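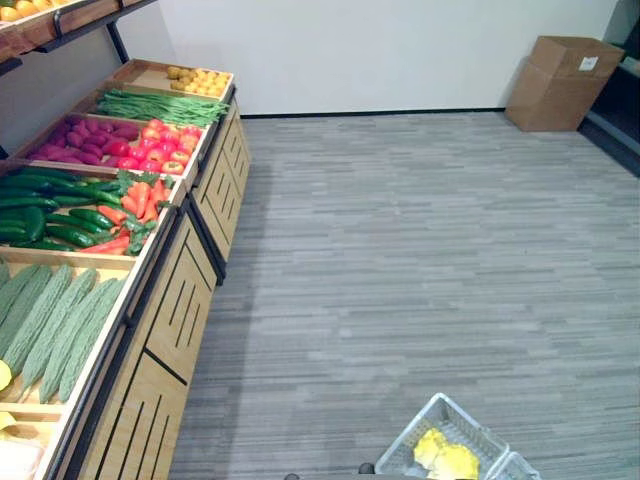

Market-day sales doubled after offline mode

Support > Craft fair sellers > Stock and sales > Closed tickets

3 min read

Opened: 13/02/2025
Product: Firano Stall app, with Helmy stock sync
Account: Lellura Ceramics
Status: Closed

Reported problem

I sell mugs and small bowls at the Undham makers' market. Reception in the hall is poor, so I run the app in offline mode and let it upload when I get home. After the last market it showed 26 sales. My paper book has 13, and the cash and card slips match the book. Every sale is in the app twice, with the same time and the same price. My online shop now says the speckled mugs are sold out, and I still have a box of them in the garage.

The January market uploaded without any trouble. Same tablet, same login.

Steps already tried

- Logged out and back in. No change.
- Turned the tablet off and on. No change.
- Deleted one of the doubled sales by hand. The stock figure didn't go back up, so I left the others alone.

First response from support

Please don't delete any more sales. Deleting removes the line from the sales report but doesn't return the item to stock. Can you tell us:

1. Which app version is shown under Settings, About?
2. Did you see any message during the upload?
3. How many items are in your catalogue?

Please also open Sync History and send the last two entries.

Customer update

Version is the current one, I updated it the night before the market. There was a message during the upload, error 504, and the bar stopped partway. I pressed Retry and it finished. The catalogue has 2,083 items because I never cleared out the old glazes. Sync History has two uploads, one marked Failed and one marked Complete.

I have another market coming up and would like the mugs back on the shop before then. 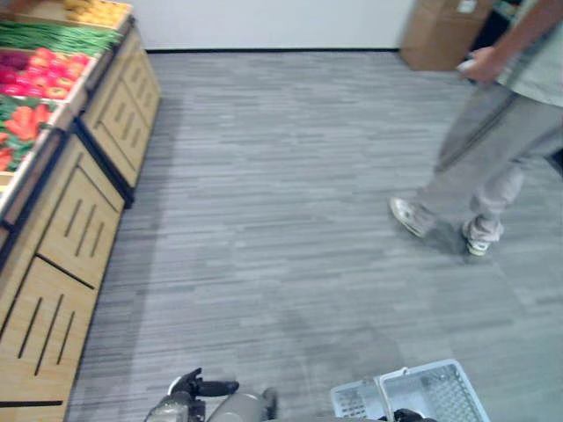 Salamatu Babalola replied:

The two entries explain it. The first upload did reach the server, but the confirmation timed out, so the tablet treated it as failed. Retry then sent the lot again. We've voided the second batch and restored the sale you deleted. Please go to Helmy, Stock, Recalculate, and leave the screen open until it finishes. With your catalogue it can take up to 13 minutes.

If you get a 504 again before the fix is out, close the app and check Sync History on the website before pressing Retry.

Customer update

Recalculated. Sales total is 13 and the speckled mugs are showing on the shop. Happy for this to be closed.

Resolution

Duplicate batch voided, stock recalculated. Retry fault passed to the app team.

Related articles
Using offline mode at a market
Archiving old catalogue items
Card reader won't pair with tablet
Exporting sales for your GST return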